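The Long Lunch at Mevthorpe Downs
A small racetrack is betting its future on Friday afternoons, and the early form looks good

By noon on a Friday in April the gravel lot at Mevthorpe Downs is already filling up, and the first race is still an hour off. People come in work boots and office shoes. Plenty of them have never bet on a horse in their lives, which is exactly who the track is hoping to see.

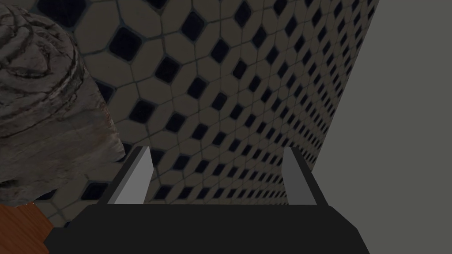
Two years ago the place was down to 27 race days and a grandstand that felt hollow on most of them. The sports book in Jurneck, half an hour up the highway, had bigger screens and better parking, and anyone with a phone could play a card from the couch. Then Dunne Gaming bought the lease and did something wonderfully old-fashioned. It cut the minimum bet to a dollar, moved the races to the end of the workweek and put the food where you can smell it from the rail.

I went expecting a gimmick and stayed for all eight races!

The best idea is the beginners' window. It has its own line at the west end of the betting hall, and the clerks there will take you through a ticket from the top: win, place, show, and (if you're feeling brave) an exacta. They don't rush you and they don't steer you toward the pricey stuff. I watched one clerk talk a man out of a bet he plainly didn't understand, and he thanked her and put two dollars on the gray instead. The gray ran fifth. He cheered it the whole way down the stretch.

The regulars haven't been pushed aside, either. They still have the Wallel Room on the second floor, with its 47 desks, its pencil stubs and a hush like a library during finals week. The old tote board is still out in the infield too, repainted and back in service after a long stretch dark. It clacks when the odds change – a lovely sound, and one you will never get from an app.

The Friday crowd when I visited was 930. That won't worry the big tracks, but the grandstand felt lively, and the noise when an 89-to-1 shot came up the inside in the sixth was enough to send the pigeons out of the rafters. She lost by a neck. Strangers were grabbing each other's sleeves.

Will it last? Summer will be the test, when the heat settles on that grandstand and the lake starts looking like the smarter way to end the week. Dunne plans to add shade sails along the rail and push the first post back to four o'clock, which should help. A second beginners' window is going in next to the paddock, close enough that you can look a horse in the eye before you back it.

I'll be there with my two dollars. I have my eye on that gray.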